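Last updated: September
Print this page | E-mail this page

Grip faults on the mouse task: an interview with the Onent test lead

The fault first showed in the logs at Camacho, where Onent runs its table-top trials. The job is short: close on a computer mouse, lift it, set it down on the mouse pad. Of 192 closures, 98 were flagged as good by the controller when the fingers held nothing.

"The force reading was stale," the test lead said. "The controller was acting on a value from the previous closure."
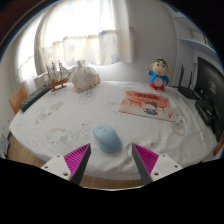

Flastside, which supplies the controller, replied in writing that the reading is refreshed on every cycle and that the delay must lie in the cable adaptor. The test lead does not accept this. "We changed the adaptor and had the same fault by 4 p.m."

Two operators had fingertips pinched when the grip re-closed without a command. Neither was hurt, but work stopped until a hard release was fitted.

"It should have been there from the start. That was our mistake."

Trials now run at reduced force, with the fingers held open until the operator confirms.
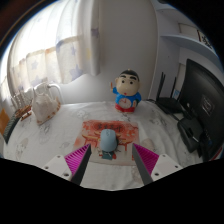
What changes next

Mernudeo firmware 2 adds a time stamp to each force value. Any value without one will be rejected and the grip will stay open.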